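Ticket 3000 – Millska Trail Map: loop distance wrong after the Clilum spur
Opened: 8/5/19
Status: Open, workaround in place
Area: route data, GPX download

Reported problem
Riders who download the full Millska loop get a total of 100 km on their bike computers. The printed map and the trailhead board both give 96. I rode it twice in February and got 96 both times, so the board is right and our file is wrong by 4 km. Lovely riding, by the way. The gravel past the Clilum car park has bedded in beautifully!

Tried so far
1. Downloaded the file again on a different laptop. Same total.
2. Opened it in Fastumar and switched off the elevation layer. Same total.
3. Split the loop at every junction and added up the pieces by hand. All the pieces match the board except the one between marker 41 and the Kılıçarslan footbridge, which comes out 4 km too long.
4. Zoomed right in on that piece. Got it! The line goes out along the Clilum spur to the picnic shelter, turns round and comes back before it crosses the bridge. The spur is 2 km each way, so that's our extra distance.

Cause
When the spur was added to the map it was joined to the main loop as part of the route. It should be a separate branch. On screen the out and back sit exactly on top of each other, so you'd never spot it without splitting the line.

Workaround
Anyone riding before the new file goes up should ignore the turn prompt at marker 41 and carry straight on over the bridge. Most units will complain for a minute and then pick up the route again on the far side. If yours doesn't, stop and restart navigation from the bridge.
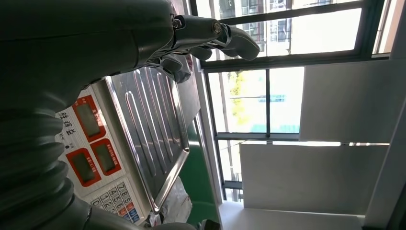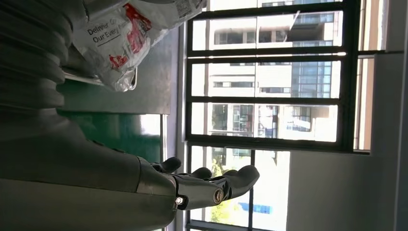

Next job is the paper side. The trailhead leaflet uses the right distance but still draws the spur as a solid line, the same as the loop, and I'd love to see it dashed. The route line on the leaflet is a dark grey very close to the robot arm in both photos, and on a dull morning under the trees it disappears into the contour shading. A strong orange would be much easier to follow.

Still to do
– Cut the spur out of the loop and save it as its own file
– Check the walkers' version for the same fault
– Move the water tap symbol, which is on the wrong side of the Kılıçarslan bridge
– Test the new file on an older unit, as mine is fairly recent

Will update once the corrected loop has been ridden end to end. Very happy to do that one myself!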